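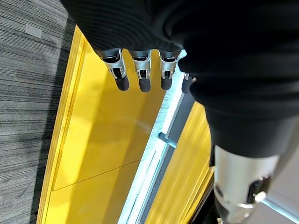 By Zanele Mtshali — updated March

Ollstead Hand Clips

Camera clips from the wrist of the hand we have been building in the shared workshop at Ollstead. The mechanical work is mostly Benedikt Hubmann's, the recording scripts are mine. Version 3 replaces both older sets.

Contents

There are 983 clips in the release, split by session. 47 of them are marked "sleeve" in the index. In those the black ribbed cover has slid forward and hides part of a finger, usually the fourth. Filter them out if you need all the fingertips visible. We left them in for training our own model.

Each clip has a video file, a joint log and a one-line text note. Notes were typed by whoever was running the session, so spelling varies.

What the camera sees

The view is from the wrist, looking down past the fingers. The thumb is close to the lens and looks much bigger than the fingers — don't use it to judge scale. Many clips are over the yellow panels with the light strip between them. The metal on the fingers and thumb picks up bright reflections, and the panels have a slight gloss that shows as pale streaks. Fixed exposure handled this better than auto.

Known problems

Joint logs from Monday sessions start late by up to half a second. Run align.py before using them.

The thumb joint was recalibrated partway through version 2. Don't mix those logs with these.

Use

Free for any use, with credit to the Ollstead workshop. Send corrections to Iolanda Rangel with the clip number.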